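Fostmont Rain Log

README, last touched Wednesday, October 13, 2021

What you've got here is my rain gauge data from the back yard in Fostmont, plus the scripts I use to clean it up, plus a few notes so that you (or me, in two years, having forgotten everything) can make sense of the columns. It started as a notebook by the back door. Then it was a spreadsheet, then three spreadsheets that disagreed with each other, and now it's a folder of plain CSV files that I'm pretty happy with.

There are 1,138 daily readings in the main file. Every row is one morning. I read the gauge at seven, or as close to seven as I can get my shoes on, and the number covers the 24 hours before that. So if it poured all Tuesday afternoon, you'll find it on Wednesday's row. This trips up everyone who compares my numbers with a calendar-day source, and it tripped me up too when I wrote the first plotting script. Please read that bit twice!

What's in the folder

rain_daily.csv is the one you want. One row per morning, sorted by date, no duplicates (I checked again this week).

rain_raw.csv is what I typed in, typos and all. I keep it around so I can always go back and see what I really wrote down. Don't use it for anything serious.

notes.txt has the free-form comments, matched up by date. Lots of it is about the dog. Some of it is useful, like the mornings when I wrote down hail, or when a leaf was sitting in the funnel.

clean.py turns raw into daily. plot_month.py draws a bar chart for one month. totals.py prints monthly and yearly totals. They need Python 3 and pandas, and the plotting one wants matplotlib as well.

The columns

date – the morning of the reading, year first, then month, then day.

inches – rain in inches, to the hundredth. Zero means I looked and it was dry. An empty cell means I didn't look. Those are very different things and I would ask you not to fill the blanks with zeros, which is what pandas will happily let you do if you're in a hurry.

trace – yes or no. Yes means there were drops in the tube but not enough to read. The inches column says 0.00 on those days.

multi – how many days the reading covers. It's nearly always 1. When I go away the gauge just keeps filling up, and the first reading after I get home is one big lump. A 4 in this column means that number is four days of rain sitting on one row.

gauge – A or B. See below.

flag – blank if I trust it. Q if I don't.

There are 17 rows flagged Q. Most of those are from one stretch in July when the post had started leaning and I didn't notice, because I walk past it half asleep. I straightened it, felt silly, and flagged everything back to the last day I was sure it had been upright. The real numbers might be fine. I left them in and you can decide.

The two gauges

Gauge A was a cheap plastic wedge from the hardware store on the Dromlow road. It was okay in light rain and hopeless in a downpour, and the printing on the side faded until I was mostly guessing at the last digit. It cracked in a hard freeze because I forgot to bring the inner part in. My fault.

Gauge B is a proper four-inch cylinder with an inner measuring tube, and I love it. I ran both of them side by side on the same fence for 81 days before A gave out, and those paired readings are in overlap.csv. A reads low once you get past half an inch, and the gap gets wider from there. I have not corrected the A readings. I thought about it, I even wrote the code, and then I decided I'd sooner give you the honest numbers and the overlap file and let you do your own adjusting. If you come up with a nice way of doing it, tell me!

Where it sits

The gauge is on a post in the open part of the yard, with the rim four feet off the ground. The nearest thing of any height is the shed, and that's well back. There's a maple on the neighbor's side that gets bigger every year and I'm keeping an eye on it. If I ever have to move the post I'll add a new letter to the gauge column so the change is easy to spot. 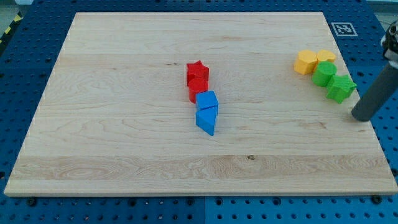 Wind is the other thing. We get it hard from the west in spring, and a gauge in wind catches less than it should. I don't have a wind meter, so all I can offer is whatever I scribbled in notes.txt. Search for "blowy" – apparently that's my technical term.

Snow is a mess. I bring the funnel and inner tube in, let the snow land in the big outer cylinder, melt it on the kitchen counter and pour it through the tube. So winter numbers are melted water, never snow depth. When the wind has been at it I don't believe those readings much, and I'd be careful about using them for anything beyond "it snowed a fair bit."

Gaps

129 mornings are missing altogether. A good chunk of that is the first winter, when I hadn't really made it a habit yet. The rest are scattered: sick days, an early shift, one week where I'm fairly sure I took readings and then left the notebook on a bus. Missing mornings don't have a row at all unless I wrote a comment that day, in which case you get the date and an empty cell.

totals.py prints a little star next to any month with more than three missing mornings. Please keep the star if you copy the totals somewhere.

Running it

Put everything in one folder and run clean.py first, then whichever of the others you like. plot_month.py takes a year and a month, in that order. If you give it a month with no data it falls over with an ugly error – I know, it's on the list.

Also on the list: a proper yearly chart, a metric column (I keep getting asked), and typing in the last of the old notebook.

Using the data

Go ahead, use it for whatever you want. School projects, garden planning, arguing with your brother-in-law about whether it was a dry summer. A mention of the Fostmont Rain Log would be nice but I won't chase you for it. It's one gauge in one yard read by one person before coffee, so don't design a culvert with it.

If you spot a number that looks wrong, open an issue with the date and I'll go dig out the notebook page.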